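Search this site Go

The last hatter in Sturlow would like it known that she is not the last. There is another one in Grirmont, she says, "but he does berets, so make of that what you will."

She has knitted caps above the old chandler's for ten winters and sells 200 of them a year, mostly to people who came in to get out of the rain. The shop has one window, a kettle and a chair for husbands. Trade picks up in November and dies the moment anyone mentions daffodils.

I ask what makes a good winter hat. She looks at mine for some time.

"Ears," she says. "It has to reach the ears. You'd think that was settled." 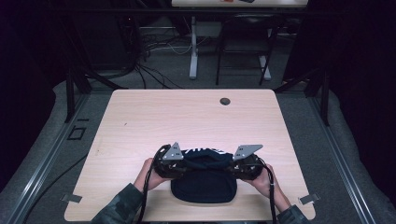
Dark navy, still the colour most people ask for.

Fashion has not been kind to the ear. Customers under thirty want a cap that perches on the back of the skull, and she will make one if pressed, at the same price. "Less wool, more arguing. It evens out."

Bobbles are extra. She once had an order from Notasdale for 3 hats with no bobbles and a separate bag of bobbles, and she filled it without comment. A gift shop in Wuisan asked for 700, all by Easter. She wrote back offering six.

Does she wear one herself? "Gives me a headache," she says, and puts the kettle on.

Contact us | © Sturlow and District Pages | Back to top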